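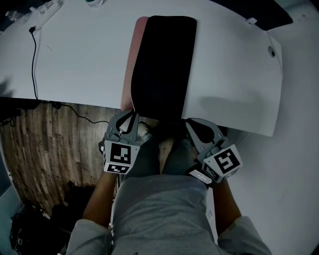 A white desk with a black pad, a power strip along the upper left edge and a bottle near the top of the view.

Desk Setup at Umwood: Frequently Asked Questions

These answers cover the shared study desks at Umwood, in both the Clivden wing and the Asbridge wing. Questions about rooms, leases and parking are on the residents' page.

What comes with the desk?

A white desktop, a chair and a power strip. Lamps, monitors and desk pads are not supplied. Residents are welcome to bring their own as long as they go home with them at the end of the booking.

How big is the desktop?

The Clivden desks are 136 cm wide. The Asbridge desks vary, as they were bought at different times. Ask at the front office if you need the measurement of a particular desk before you buy something to put on it.

Can I use a desk pad or mat?

Yes. A pad is a good idea on the white tops, which show pen marks and cup rings easily. Choose one with a flat underside. Rubber backing that stays in one spot for months can leave a yellow outline, so lift the pad and wipe underneath when you clean. Dark pads can also leave a faint colour on a white top if they get damp.

Which way should the pad go?

Whichever way suits the work. Side to side is usual for a keyboard and mouse. Turned so that it runs from the back of the desk to the front, a pad leaves more clear space on either side for paper or a drawing board. It is worth trying both for a day.

Can I layer one pad on top of another?

You can. A softer one underneath is easier on the wrists, but the top one may creep. If it does, a piece of non-slip shelf liner between the two usually fixes it. Please don't use double-sided tape on anything that touches the desktop.

Can I tape down large sheets of paper?

Use low-tack masking tape or a clip. Packing tape and duct tape are not allowed. Large sheets can hang over the front edge while you are sitting there, but roll them up before you leave, as they crease when the chair gets pushed in.

Where does the power strip go?

On the desktop, along the back or toward one of the back corners. It was on the floor in the past and got kicked, and vacuuming around it was slow. Leave it on the desk, and don't mount it to the underside with screws.

What can I plug in?

Laptops, phone chargers, lamps, monitors and small speakers. Heaters, kettles and anything else that heats up must go straight into a wall outlet, and heaters need permission from the office first. Never plug one power strip into another.

My cable runs across the desk and onto the floor. Is that a problem?

Only if someone can catch a foot or a chair wheel in it. Take up the slack with a hook-and-loop tie and leave enough length that the plug isn't under tension. Where a cable has to drop over the front edge, keep the loop close to the desk leg and unplug it when you're done. Running it off the back is better if it will reach.

Do you supply cable ties?

The front office has a box of reusable ones. Take what you need and return them when your booking ends. Clips with adhesive backs are fine on the Asbridge desks but not on the Clivden ones, where the finish lifts.

Are drinks allowed?

Water in a bottle with a lid is fine. Put it at the back of the desk on the side away from the power strip. Coffee and tea need a closed travel mug. Open glasses and soup are for the kitchen.

What about food?

Dry snacks only, and take your wrappers with you.

Where should I put my bag?

On the floor to one side of the desk, with the straps tucked in so they don't end up under a chair wheel. Hooks are available by the door in both wings. Please don't block the aisle.

Will my chair scratch the floor?

The wood-look planks in Clivden hold up well to ordinary wheels, but grit will mark them. Sweep under your desk if you've come in with snow or salt on your boots. If you bring your own chair, it must have soft casters or felt feet.

How do I clean the desktop?

A damp microfibre cloth and a drop of dish soap. Dry it afterward. For ink, try rubbing alcohol on a cotton pad and test a corner first. Don't use scouring powder or melamine sponges, as both leave a dull patch.

Can I leave my things set up overnight?

Long-term bookings, yes. Day bookings must be cleared by 9 p.m. Items left on a day desk go to the shelf in the office and are kept until the end of the month.

Is there storage for items I don't want on the desk?

There are 88 lockers on the lower level. They are free for long-term bookings and you supply the lock. We also have 22 drawer units on wheels, which fit under the Clivden desks only. The waiting list for those is usually longest in January.

What happens if I damage a desk?

Tell us soon. Small marks are no charge. A replacement top is $400 and we only ask for that when a repair isn't possible.

Who do I contact?

For bookings and lockers, Tarık Karakaya at the front office. For repairs, power strips that have stopped working and loose desk legs, Radomír Beneš. Write the desk number in the subject line of your email.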